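Wireless mouse and USB receiver

By the Stindico Household Encyclopedia desk
Last updated: August
Print this article | E-mail this article

A wireless mouse is a hand-held pointing device that talks to a computer by radio instead of through a cord. Many are sold with a USB receiver, a tiny plug that goes into the computer and listens for the mouse. The pair is one of the great small pleasures of a home desk: plug in one piece, slide the other around, and the pointer follows your hand!

Receiver

The receiver (also called a dongle) is often so short that only a stub shows once it's plugged in. Most use the flat, rectangular USB-A plug, and the metal shell around it is a shield as well as a guide for getting it into the port. Inside are a radio chip and an antenna, all packed into something you could lose in a coat pocket.

Some receivers are matched to a single mouse at the factory. Others can be paired with a keyboard and a mouse together, so it's worth checking the booklet before buying a replacement. Plenty of mice have a little slot for storing the receiver, either under the battery cover or in the belly of the mouse itself, and it's a lovely bit of design when it clicks home properly.

The underside

Turn a mouse over and you find the most interesting side of it. There is usually a label with the maker's details and approval marks in very small print, and often a power switch. An optical mouse also has a window for its sensor, which takes a rapid stream of tiny pictures of the desk and compares them to work out which way it has moved. 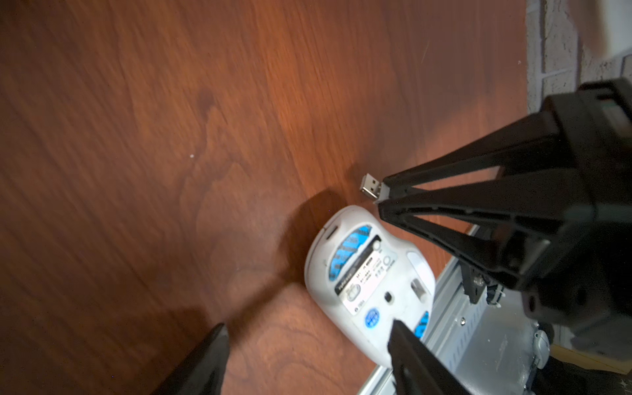

Glide pads, also known as feet or skates, are the smooth patches that touch the desk. They come in all sorts of colours and shapes, from plain dots to wide curved strips, and they make a huge difference to the feel of the thing. Grit stuck to a pad will drag, and a pad that has started to peel at one corner will catch. Wipe them with a soft, barely damp cloth and let them dry. Replacement sets are sold for many models, and fitting new ones takes a few minutes and is oddly satisfying.

Surfaces

Wood, cloth and matte plastic generally suit an optical mouse well. Clear glass and mirrors are harder going for many sensors, and a very glossy finish can make the pointer jump. A mat cures most of this, and saves the tabletop from fine scratches too.

Collecting

Old mice have a keen following. The Bollemness Desk Museum in Davton keeps 249 of them, 13 with their first receivers still tucked inside, and opens its handling drawers every Thursday. Visitors can try 8 working models side by side on the long bench.

See also: Glide pad; Mouse mat; Quartey keyboard; USB plug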